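Weswood plant visit: sorting, washing and baling

The July visit to the Weswood recovery plant began at the weighbridge, where each incoming load is weighed, tipped and given a bay number. The plant takes household bottles from 8 collection districts and runs 365 days a year. Our guide was Isla Lockyer, who kept to the order of the process.

PET is separated first. Base marks are of limited use on the line, where the material is identified by near-infrared reflection, but they are still checked by hand when a batch is sampled.

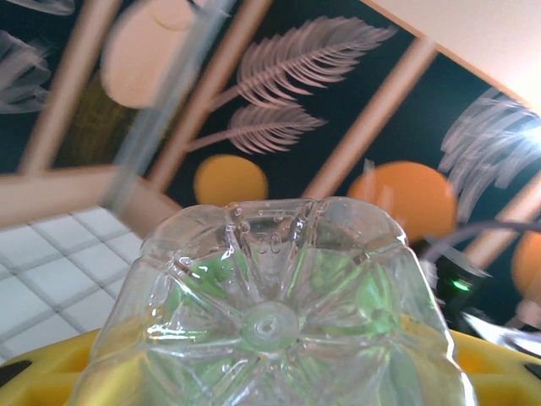

Base of a clear bottle with a molded "30".

Clear and tinted PET go to separate bunkers. A small share of green in a clear batch is enough to lower its grade, and the buyer, Treloar, rejects bales above the agreed limit. Caps are left on. They are polyolefin, float in the wash tank and are skimmed off after grinding.

Collection was covered in the second talk. Loads from offices and stations hold more liquid than loads from homes, and the plant deducts for it at the weighbridge.
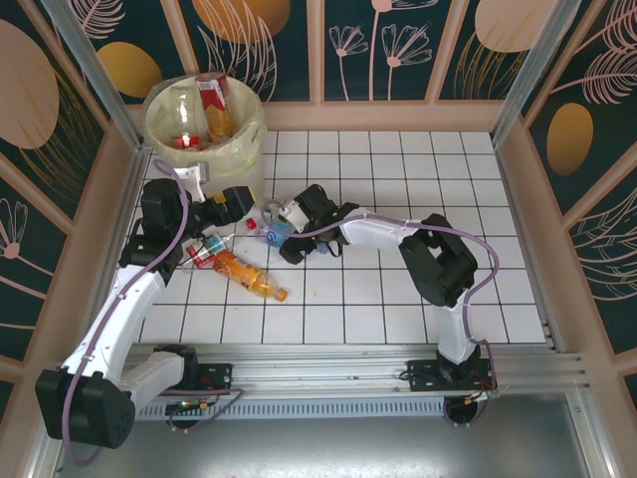
Darcy Lowther asked whether the deduction was fixed or measured, and said that in the Fliltard district a fixed rate had penalized the cleaner sites. It is measured at Weswood, from one sample per load.

The wash line has a cold rinse, a hot caustic stage and two further rinses. Water from the last rinse is returned to the first. Labels come off mostly in the caustic stage. Paper labels are the harder case, as the fibers break up and load the filters, and the filters are changed once per shift.
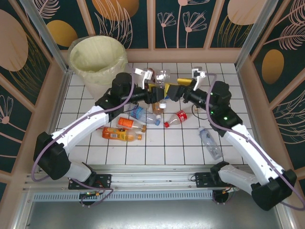
Flake leaves the dryer and passes a metal detector before bagging. Bottles not washed on site are baled whole. The Zarkley press makes a bale of 200 kg, and the log on the control room wall gave 2,773 bales for the year to date. Bales are stored under cover and stacked three high. 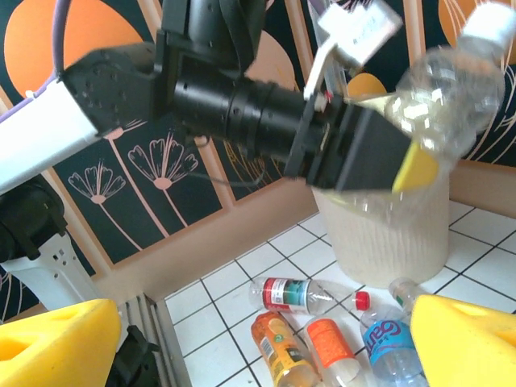 Access and parking

Visits are booked through the site office. Closed shoes are required, and hearing protection is issued at the door. Parking is behind the weighbridge; the front gate is for trucks only.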